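My neighborhood newsletter is in trouble again, and I have opinions. The Utley Ledger (696 subscribers, most of them on paper) told readers last month it's moving to a site called Stenateo, with the paper edition cut back to 3 pages. I've read it since we moved here, and I'm grumpy!
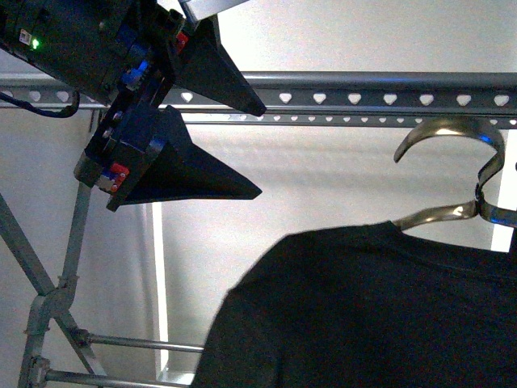 Black fingers, pointing right.

The part that bugs me is the paywall. You get nine free stories a month, and the school board coverage counts toward them. So does the correction to a story you already paid to read. I wrote to ask about that and got a cheerful form letter – no answer, just a link to the sign-up page.

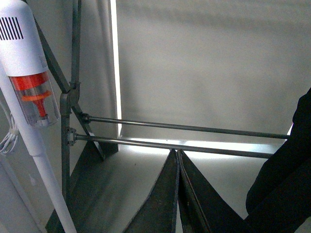
Local papers have to make money somehow, I do get that. Classifieds are gone and the car dealers buy their ads elsewhere now. The Ledger still runs household ads, bless it, and the September issue had a full page for a white cordless stick vacuum a lot like this one, orange cyclone and clear dust bin and all. I'd bet that page paid for a good chunk of the zoning story next to it (which was excellent, by the way, and nearly 400 people commented on it).
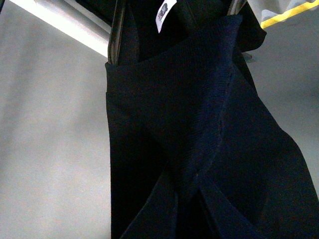
Page last changed: September, 9:40 p.m.

What I'd love is a cheap pass for people who only want the council and school news. Sirkix, the newsletter one town over, does that, and it seems to be hanging in there. I'd pay for the crossword separately, too. Anyway, I renewed for the year – grumbling the whole time – and if the new site eats my password again I'm going to the library to read it there.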